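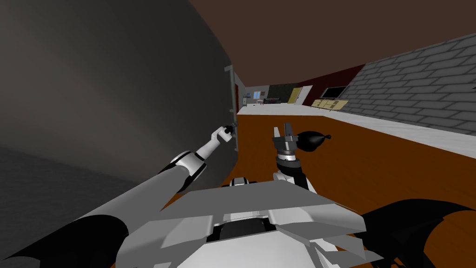
Door Handling at the Drollmont Site: Simulation Gallery
Komisach Process Engineering, Internal Projects
18 Mar 2023

The Drollmont site prepares and packs meals for institutional customers. Its staff kitchen and the adjoining storage rooms share one corridor, and most of the doors along it are opened by hand many times per shift. In October the site asked whether a two-armed robot could take over the evening restocking run, and what would change for the people who do that run now. This page collects material from the first simulation stage. The motion work was done in Ternari, our in-house simulation package, using a simplified room model. Colors and furniture in the model do not match the building and were not meant to.

Task definition

The run consists of opening a door, passing through with one item, placing the item, and closing the door. The first stage covers only the door. All doors in the test set have a vertical bar handle on standoffs, which suits a two-finger gripper. Round knobs were left out and will be handled separately, if at all.

Division of the arms

The left arm is assigned to the handle. In the closed grip used for pulling, the fingers wrap the bar near the middle of its length, and the elbow is kept out to the side so that the panel has room to swing. The right arm stays raised with its gripper open and takes no part in the pull. An earlier plan had both arms on the door. It was dropped at the review because the right arm has to be available for the carried item. 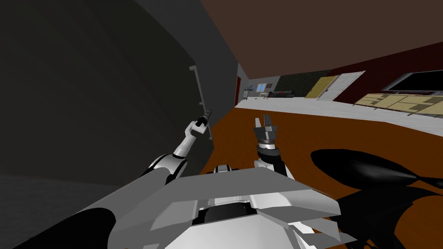
Placement of the fingers beside the bar is the step that receives the most attention from the planner. The approach is made from the side at mid-height, and the grip command is issued only when the estimated offset is within limits. If the estimate is poor, the arm backs off and the approach is repeated. The planner allows 2 repeats before it stops and calls for a person.

Test volume

The schedule calls for 300 simulated openings, with door weight, hinge friction and starting position varied between runs. After that, 50 openings are planned on a physical door at the Ostrowski workshop. No robot will be placed in the Drollmont corridor before both sets have been reviewed with the shift leads.

What changes for the staff

The evening run is currently shared among 14 people on rotation. It is not a popular duty, but several of them pointed out that it is also the only part of the shift spent away from the packing line. If the run is automated, that break from the line goes with it. The site has agreed to keep a rotation duty of similar length, most likely stock checking, so that nobody is on the line for a full shift.

A second change concerns the stop calls. When the robot gives up on a door, someone has to walk over, clear the area, open the door and restart the sequence. Under the draft procedure this falls to whoever is nearest. The packing staff objected, since the person nearest is usually the one least able to leave a running line. The revised draft gives the calls to the stock checker, with the shift lead as backup.

Training for the role is planned as one half-day session. It covers the stop button, the restart sequence, and how to stand when a door is under power: on the hinge side, with hands off the panel edge. Staff who prefer not to work next to the machine can opt out of the stock checking rotation without giving a reason.

Corridor rules

While a door is being moved by the robot, the swing area is closed to foot traffic. The area will be marked on the floor. Carts may not be parked in it at any time, including when the robot is switched off. This is stricter than the present practice, and the cart parking spaces will have to be moved to the loading end of the corridor.

Open items

Closing the door from the far side has not been modeled. The release of the handle under spring load needs a second look. The wording of the opt-out rule is with the site office. Comments on the draft procedure can be left in the project folder or handed to a shift lead on paper.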